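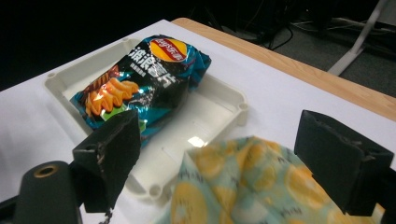 Birdie Lindgren has written to ask whether the snack trays in the Stindby common room are to be kept for sealed packets only, or whether opened bags may be left in them for others to finish. Her letter also remarks that the shelf beside the kettle has become very full since the summer, and that it is difficult to tell what may be taken and what has been put aside by a colleague for later.

The Facilities Office is grateful for the letter and takes the opportunity to restate the arrangements for shared food, which were last set out in January and which many newer members of staff will not have seen.

Sealed packets of crisps, biscuits, nuts and similar items may be placed in any of the shallow trays in the common room. Food in a tray is understood to be for general use. A bag of Lay's brought back from a trip abroad is as welcome as anything from the shop downstairs, but where the label is not in English the person leaving it is asked to attach a short note giving the main ingredients in English, and in particular any milk, wheat, soya, nuts, fish or shellfish. Several colleagues have allergies and should not have to guess from the picture on the packet.

Opened packets should not be returned to the trays. They should be closed with one of the clips kept in the top drawer, marked with the date of opening and placed in the lidded box on the lower shelf. Anything left in the box for more than 2 days will be thrown away by the cleaning staff, who have been asked not to make exceptions.

Food intended for one person should be kept in that person's own locker or desk. The office cannot look into the loss of items left in a tray, and requests of this kind will be returned with a copy of this notice.

Care of the trays

The trays are to be washed by hand in warm water with ordinary washing-up liquid and dried with a clean tea towel before they are put back. They should not go in the dishwasher on the second floor, which runs hotter than the one it replaced in the Fevus building. Crumbs and salt gather in the corners and along the moulded edges, and a soft brush has been hung by the sink for this purpose. Cloths used for wiping tables should be hung up after use and kept apart from those used for drying.

Trays should remain in the common room. A number were found in meeting rooms at Yazzie during the last stock check, two of them in use for stationery. Departments that need trays of their own may order them through the Kedum catalogue in the usual way, against their own budget code.

Meetings and visitors

Where snacks are provided for a meeting, the organiser is responsible for clearing the room afterwards. Unopened packets may be brought back to the common room - they are usually gone by the following morning - and opened ones should be taken home or thrown away. For events with more than 33 guests, food must be arranged through the catering desk, and the common room supply should not be used to make up a shortfall.

Empty crisp packets are not accepted in the paper or mixed recycling bins on any of our sites. They belong in the separate bin for soft plastics and foil beside the lift. Packets should be shaken out first and left flat, as folded or knotted packets are harder to sort.

A printed copy of these arrangements will be placed on the noticeboard at each site. Questions and suggestions may be sent to the Facilities Office, Room 70, or left in the box at reception. Ms Lindgren's further suggestion, that a second shelf be fitted above the kettle, has been passed to the buildings team for costing, and their reply will be printed in a later issue.

Facilities Office, Sep 10, 2023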